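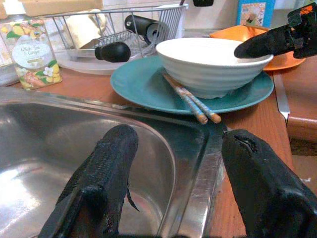 # Irkanum

**Irkanum** is a ruined ancient city and archaeological site on a limestone plateau above the Urrego valley. The remains cover the period from the late Bronze Age to the early Middle Ages, with most of the standing structures belonging to the Roman provincial town. The site lies 13 kilometers north of the modern town of Zostadmont, which serves as the usual base for visitors.

## Name

The name appears on coins and milestones in several spellings, of which *Irkanum* and *Ircanon* are the most common. It is generally taken to be older than the Greek and Latin forms and may derive from a local word for a spring. In the Middle Ages the ruins were known simply as "the Columns," and the plateau still carries that name on some regional maps.

## Location

The city occupied a long, narrow shelf of rock with steep drops on its western and southern sides. The Urrego River runs below it and is dry for part of the summer. Water was brought to the town by a covered channel from springs in the hills to the northeast, and a second supply was stored in cisterns cut under the houses. The only easy approach is from the east, where the ancient road from the coast reached the main gate.

## History

### Early settlement

Pottery from the lowest levels shows that a small fortified village stood at the southern tip of the plateau in the late Bronze Age. It was destroyed by fire and left empty for several generations. A larger settlement grew up in the same place in the Iron Age, and parts of its wall, built of rough boulders without mortar, can be followed along the western cliff.

### Hellenistic and Roman periods

Irkanum was laid out again on a regular street plan in the second century BC. It passed under Roman control without recorded resistance and prospered from the trade in olive oil, wool and dyed cloth. The colonnaded street, the theater and the north baths all belong to the second century AD. An inscription from the theater lists the trade associations that paid for its seats, with the fullers and the oil merchants named first.

### Decline

An earthquake in the fourth century brought down much of the colonnade. Repairs were limited, and many of the fallen blocks were reused in two churches built beside the market square. The channel from the springs failed at some point in the seventh century, and the population moved down to the valley. A few families seem to have lived among the ruins until the tenth century.

## Principal monuments

**East Gate.** The gate has a single central arch with a smaller opening on each side. The left-hand opening was blocked in late antiquity and has been kept in that condition.

**Colonnaded street.** The main street ran the length of the city. Of its original 176 columns, 30 have been set upright again. Wheel ruts are deep at the crossing near the market square.

**Theater.** The theater is partly cut into the hillside and could hold an audience of about 2,469, a figure obtained from the measured length of the surviving and restored rows. The lower seats are well preserved. The stage building is standing only to the height of its first story.

**North baths.** The heated rooms retain much of their raised floor. A mosaic of fish and sea birds from the entrance hall was lifted and is now kept in the museum at Zostadmont.

**Churches.** The larger of the two has three aisles and a baptistery on its south side. The smaller church is known mainly from its foundations.

## Excavation and conservation

The ruins were described by travelers well before any digging took place. The first excavations cleared the theater and the gate but left few written records, and the location of several finds from those seasons is not known. Later work has concentrated on the houses in the southern quarter, where the cisterns have produced large amounts of kitchen pottery, lamps and animal bone.

Winter frost is the main threat to the stonework. The limestone splits along its natural layers, and the carved capitals have suffered most. Those judged to be at risk have been removed to storage and replaced by plain blocks.

## Access

The site is open throughout the year, with shorter hours from November. Pledix, the regional bus operator, runs a service from Zostadmont to the village of Urrego, from which a marked path climbs to the East Gate. Drivers may use the parking area on the eastern side. There is little shade on the plateau, and drinking water is available only at the ticket office. The cisterns and the upper rows of the theater are closed to the public.

## See also

- Zostadmont Museum
- Urrego valley
- Roman theaters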